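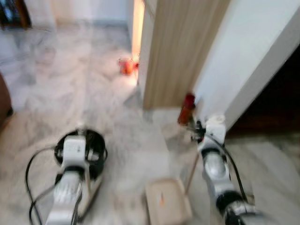
Marble floor and partly open wooden door

To: Cilia House residents and owners mailing list
From: Cilia House Management Office
Date: 2025-09-17
Subject: Re: Hallway floor cleaning and the new finish schedule

Dear residents and owners,

The office has received several replies to its earlier message on the care of the hallway floors. One of them is quoted below with the writer's permission and with the unit number removed, as it raises points that apply to all floors of the building.

> I read the notice about the new cleaning schedule and have three
> concerns. First, the hallway on our floor was polished in May and
> already looks dull near the elevator. Second, the notice says that
> residents should not use their own cleaners outside their doors, but
> I have used vinegar and water on the marble for years and have never
> been told to stop. Third, will we be able to get in and out of our
> apartments while the work is going on? My mother uses a walker and
> cannot wait in the lobby for an afternoon.
>
> I would also like to know who is paying for this.

The office responds as follows.

Condition of the floors. The polishing carried out in May covered the lobby and floors 5 and 6 only. It was a light polish and did not include the removal of old wax. The dull areas near the elevators are places where wax had built up over several winters and was then worn unevenly by foot traffic. Flundier, the firm engaged for the coming work, will strip the old wax before polishing. No new wax will be applied.

Use of vinegar and other cleaners. Residents are asked to stop using vinegar, lemon-based products, bathroom cleaners and scouring powders on any marble in the shared hallways. Acid dulls the surface of marble, and the damage cannot be wiped away. It has to be ground out and polished again. A damp cloth with plain water is enough for small spills. For anything larger, please call the front desk, and the porter on duty will attend to it with the neutral cleaner kept on each floor. Owners with marble inside their apartments may of course care for it as they choose, although the same advice would apply.

Access during the work. Each hallway will be done in two halves, so that one side remains open for walking at all times. Apartment doors may be used throughout, with the exception of a short period after the final rinse, when the floor near each door must dry. Flundier will knock before starting at each door. Residents who use a walker or wheelchair, or who expect a medical visit, should tell the office beforehand – the crew can then leave that door until a suitable hour.

Doormats, shoe racks, umbrella stands and strollers must be taken inside before work begins on your floor. Items left in the hallway will be moved to the storage room on the Lie Street side and may be collected from there during office hours.

Cost. The work will be paid from the building maintenance fund. There will be no special charge to owners. The fund also covers replacement of the 42 rubber door stops in the stairwells, which have been leaving dark marks on the stone. A separate question was received about the terrace at Haten Court. The terrace is paved in slate, is maintained under a different contract, and is not part of this project.

Damage. Any scratch or chip noticed after the work should be reported in writing within 6 days, with the floor number and the nearest apartment door. Reports may be sent to this list or left at the front desk.

The schedule by floor will be posted beside the mailboxes and sent to this list once Flundier has confirmed its crew.

Sincerely,

Management Office
Cilia House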